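Curnevholm Guest House Program
Progress report to the Almont Fund
February 2024

Grant purpose: repair and reopening of the guest house at Curnevholm as low-cost lodging for families of patients at the Flusstead clinic

Where the work stands

The guest house is open on the ground and second floors. The third floor is still closed and will stay closed until the fire door at the top of the back stairs has been replaced and signed off. In the last report we said all three floors would be open by now. The door was delivered in the wrong size, and the supplier took it back and placed a new order. We have a delivery date in April and have planned the remaining work on that basis.

The heating is finished. The old boiler was taken out and the new one has run without a fault since it was switched on. Two radiators on the north side of the second floor were slow to warm up at first. The contractor came back, bled the system and rebalanced it, and both rooms now hold their temperature overnight. This visit was covered by the original contract and did not cost the program anything.

Roof repairs are complete except for the flashing around the east chimney, which needs dry weather. There is no leak at present. The contractor has put a temporary cover over the area and checks it after heavy rain.

Use of the house

During this reporting period the house took in 83 families for a total of 108 stays. Most families came once. Those who came more than once were mainly parents of children on a repeating course of treatment, and they asked where possible for the same room each time. We have been able to do this in most cases.

The average stay was 4 nights, longer than we assumed in the application. Our plan was built around short visits of a night or two before and after a procedure. In practice many families stay through the first part of recovery, when the clinic wants the patient close by but no longer needs the bed on the ward. This has an effect on costs, described below, and on how we plan bookings. We no longer accept back-to-back bookings with a same-day change in the same room, as late discharges from the clinic made these hard to honor.

We turned families away on 35 occasions. The larger part of these requests came in the weeks when the second floor was closed for the radiator work. We referred them to the Seyoum hostel on the other side of the river, with which we now have a written arrangement. Seyoum charges our guests its member rate and sends us the bill for the difference. The arrangement runs to the end of the grant period and either side can end it with a month's notice.

Rooms and bedding

All open rooms now have new mattresses and a full set of bed linen. We chose white throughout so that sets can be mixed between rooms and washed together at a high temperature. The duvets bought with the first payment have held up well. The pillows have not. Several lost their shape within weeks and we have changed to a firmer type from a different supplier, at a slightly higher price per pair.

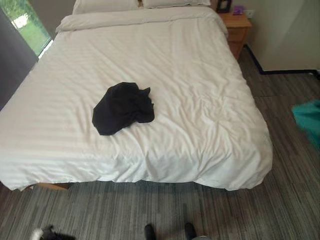

Laundry was the item we underestimated most. The application assumed that the two machines in the basement would be enough. With longer stays there are fewer full changes than we expected, but guests also wash their own clothes, and the machines are in use from early morning until the house goes quiet at night. We have now moved bed linen to an outside laundry in Flusstead, which collects and returns twice a week. The basement machines are kept for guests. The change has freed up staff time in the mornings, and rooms are ready earlier.

Lost property has also needed a proper system. Families often leave in a hurry. Items found in rooms are now bagged, labeled with the room and the date, and kept at the front desk for two months. Anything of value is entered in the desk log.

Staffing

The house manager post is filled. The night post was vacant for part of the period and was covered by day staff working extra hours, which explains the overtime line in the attached accounts. A permanent night worker has now started. Both cleaning posts are filled on part-time contracts.

All staff have had basic fire training. First aid training was put off once when the trainer canceled, and has been booked again.

Budget

Spending on building work is under budget, mainly because the floor in the dining room turned out to be sound and only needed sanding and sealing. Spending on running costs is over budget. The causes are the outside laundry, the overtime mentioned above, and higher gas use in the coldest weeks.

We ask the Fund to approve moving the unspent amount under building work to running costs. The total grant would not change. A revised budget is attached as Annex B, with the original figures beside the new ones.

Problems still open

The parking lot behind the house belongs to the town, and our permission to use it has not yet been renewed. We have been told informally that it will be. If it is not, guests arriving by car will have to use the clinic garage, where the daily rate is high for a family on a long stay.

The phone signal inside the building is poor. Guests waiting for a call from the ward tend to stand in the entrance hall or out on the steps. We have asked the clinic to call the front desk line as well as the guest's own number, and most wards now do so. A signal booster has been priced but is not in the current budget.

Next steps

The third floor opens once the fire door is fitted and inspected. The chimney flashing will be done in the first dry spell. We will send the Fund a short note when both are complete, and the next full report will follow at the end of the grant period.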